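Kirstin Gunn on collecting cloth data at Kandmont

Interview by Noman Arain
25/03/2026

Kirstin Gunn runs data collection for the cloth handling project at Kandmont, where a two-finger gripper is taught to pick up, spread and fold textiles from recorded demonstrations. Before that she wrote test procedures for packaging lines at Dranddale. She describes the two jobs as similar. "You write down what the operator should do, then you find out what you left out."

The project collects what the team calls episodes. An operator guides the arm through one task, from a start position to a defined end state, while the wrist camera and the joint positions are logged together. An episode lasts no more than 40 seconds. Anything longer is stopped and discarded, a limit Gunn set last June after reviewing the first batch.

"Long episodes were mostly hesitation," she says. "The operator misses the edge of the cloth, thinks about it, tries again. The model learns the thinking as well. It learns to hover."

Failed grasps are still kept if the operator recovers within the limit. Gunn wants them in the set, labeled, because a policy trained only on clean runs has no example of what to do after a miss. Her colleague Riet Van Damme, who trains the models, asked for more of them than operators tend to produce by accident. Some are now staged: the operator closes the fingers short of the fabric, opens them and goes in again from a different angle.

Cloth is a difficult subject for this method. A rigid part has a position and an orientation, and two recordings of it can be compared directly. A napkin has neither in any useful sense once it has been dropped. "I can't tell an operator to put it back where it was," Gunn says. "There is no where it was. So we specify how it gets dropped, from what height, and whether it starts flat or bunched."

Much of her attention goes to what surrounds the fabric. In an early round, all 316 episodes were recorded in front of the same plain wall. The resulting model performed well at that station and poorly when moved to the next one. Van Damme traced part of the drop to the background. The team now changes printed panels behind the table between sessions, and mixes light and dark cloths on the same surface. 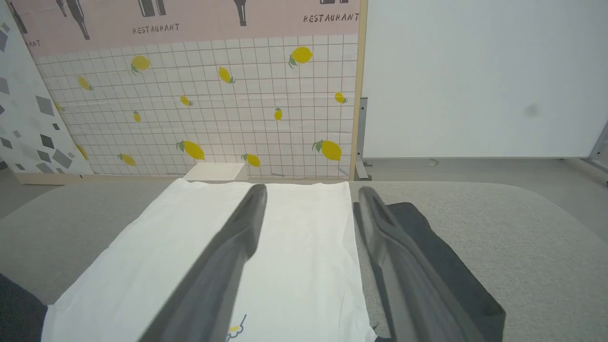 Wrist camera view with a white cloth and darker cloths on the table, patterned panels behind.

The change was not popular at first. Swapping panels costs time, and Jörg Brinkmann, who schedules the stations, objected that the arm never needs to look at a wall. Gunn accepts the point in part. "The arm doesn't need it, but the camera sees it anyway. If the background is always the same, the network is free to use it for something. I would like it to be useless."

The same reasoning applies to contrast. A pale cloth on a pale table gives the camera only a faint outline to work from – creases and shadows, mostly – and operators dislike it for that reason. Gunn assigns these combinations by list so that they are not avoided.

Each operator records for 30 minutes and then changes places with a reviewer. Review is done at full speed, once, with 2 questions to settle: did the episode reach the end state, and would a second person have done it in a similar way? Razia Hashmi introduced the second question when she found that operators had developed private techniques. One dragged the cloth by a corner before lifting. Another pressed down first with closed fingers. Both methods worked, but mixed together they gave the model conflicting targets from nearly identical views.

"We picked the corner drag," Gunn says. "It wasn't better. It was easier to explain."

Asked what she would change if she were starting over, she mentions file naming, then the labels. The original set had a single label for success. It now separates grasp, transfer and placement, and the older episodes are being relabeled by hand, with the staged misses first in line.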